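Visit notes, Kulletti open lab, 11/6/22

Got there late, parking is behind the bakery and not where the map says. Badge, coffee, no time to drink the coffee. Twenty people maybe, mostly from schools, a couple of kitchen equipment folks, me.

Kulletti has the second floor of the old Uddin building. Long hallway, carpet that has seen things. Three rooms open to visitors, the fourth had paper taped over the window. Edeltraud Sperling took our group. Talks fast, which suited me.

The project is called Sunari. Goal is a two-armed system that learns kitchen chores from examples. No one writes out the motions. A person does the task through the arms, everything gets recorded, the recordings go in the pile, the model trains on the pile. Most of what we saw was the pile getting made. Slower than I expected.

Room one, simulation. Two operators at desks, headsets and gloves, each driving a pair of simulated arms over a kitchen counter on the screen. An operator does 30 examples, then takes a break, and the break is not optional. Target for the day was 200 across both desks. They were at 89 when we walked in and the whiteboard said 121 when we came back by after lunch, so I guess lunch is long there too.

The counter gets reset between examples. Plate moves a little, cutting board turns a little, new starting spot for the food. If everything sits in the same place every time, the system learns the place and not the vegetable. Sperling said that one twice so I wrote it down twice.
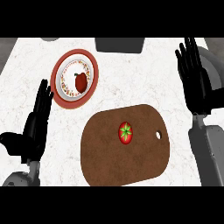 Shiuli Wanigasekara wasn't convinced that sim examples carry over, and said so right there in the room: a tomato on a screen doesn't roll the way one does in her kitchen, and she'd trade the whole day's target for a handful of good recordings on real arms. Sperling didn't argue much. They mix the two, wouldn't give the ratio.

Room two was the labeling. Dull to watch but I liked it best. Each recording gets played back and somebody marks it keep, fix or toss. Fumbles are not always tossed, if the operator recovers cleanly they keep it, becuase the system needs to see recoveries. Long pauses get trimmed. I asked who settles it when two labelers disagree and the answer was a third labeler.

Room three, real hardware, powered down for the visit. Bummer. Flerkeck supplies the mounts, they had a table with brochures and mints.

Things I meant to ask and didnt: how they pick operators, whether lefties record differently, what happens to the old recordings when the hands get swapped out.

Next open lab is in December, sign up early, our slot filled fast. Bring a sweater, room one is freezing.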